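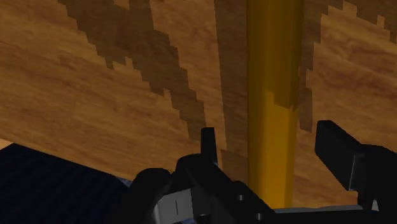

Figure 3. Close view from the gripper side in one simulated recording. The yellow rod stands in the opening between the two fingers, with the wooden surface behind it.

3.2 Recording the examples

All examples in the Bindaven set were recorded in simulation. We made this choice after a first trial with a real arm at our laboratory in Fladimen, where the operators spent more time on resetting the objects than on moving the robot. In simulation a reset takes a moment, and the position of every object is known. The price for this is that the appearance of the surfaces is simpler than in a real room, and we return to this matter in Section 5.

Each recording contains two views. The first is the close view, in which the fingers of the gripper take a large part of the picture. The second is the room view, which shows the arm, the table and the furniture near it. Both views are stored together with the joint positions, the opening of the gripper and the command that the operator gave at the same moment. We store the command separately from the joint positions, as the arm follows the command with a small delay, and in our earlier work the mixing of these two values caused errors which were difficult to find.

The close view is the more important one for the last part of a movement. In Figure 3 the fingers and the space between them can be seen at the same time, and it is this relation which the learning system has to read before it closes the gripper. The figure also shows a property of our rendering which should be mentioned. The darker regions on the wood have stepped edges, and a similar step is found on the rod, where the deeper yellow changes to the brighter one. We did not smooth these edges. A system that is disturbed by such borders will probably also be disturbed by stronger borders of light in a real room, and we preferred to keep them in the training material.

The operators controlled the arm with a hand controller, through the program Nondex. They saw both views on one screen and could make either of them larger. In the written instructions we asked them to work at a comfortable speed, to avoid stopping in the air without need, and to finish every recording with the gripper open and away from the objects. No other rule about the path of the arm was given. We wanted the paths to differ between operators, and they do differ: some operators come to the object from directly above, while others approach from the side and turn the wrist late.

15 operators took part in the work, and 5 of them had controlled a robot before. Every operator recorded 50 examples after a practice period, and the practice was not stored. A session was never longer than one morning. The recording was completed in March, apart from a small number of examples that were repeated after an error in the saving of the close view.

3.3 Rooms and objects

The rooms were produced with Farina, our own tool for placing furniture and small objects. It starts from an empty room with walls and floor, puts in a table and chairs, and then selects objects from a common list. The objects are not chosen to fit each other. Food may lie next to a tool, and an object may also be placed on a chair if there is enough flat space. An arrangement is refused only when two objects pass through each other or when the arm cannot reach the object named in the task.

Figure 4 presents the room view of an arrangement in which the gripper is close to a small brown object, similar to a bun, with a dark fuzzy mass near it. Soft and irregular shapes of this kind are difficult for the operators to judge in the close view, where the upper surface can hide the true height. The golden object at the other end of the table gives a different difficulty, as it has long thin arms and an open ring. The dark red piece on the seat of the chair is at a lower height than the table, and the same is true for other objects that Farina places on chairs.

We kept the walls and the floor free of any marks that could help the system to find its position. The cracks in the stone are part of the surface picture and have no connection with the task.
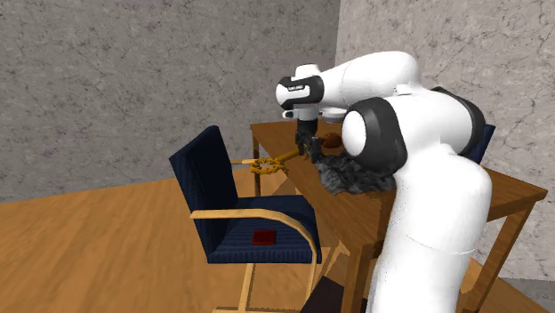
3.4 Checking and removal of examples

Every example was played again in the simulator from the stored commands. If the final position of the object was different from the one in the recording, the example was marked and one of the authors looked at both views. This check is slow, but it found problems which a simple test of the final position would not explain, for example a rod that was held correctly but touched the table edge during the lifting.

In total 23 examples were removed. Most of them had a missing part in the close view. The others were cases where the operator had followed the wrong task text. Failed grasps were not removed if the operator continued and completed the task afterwards. We consider these examples useful, for the system can learn from them how to come back to a good position after a mistake. They carry a separate label, so that a reader who wishes to train only on direct grasps can leave them out.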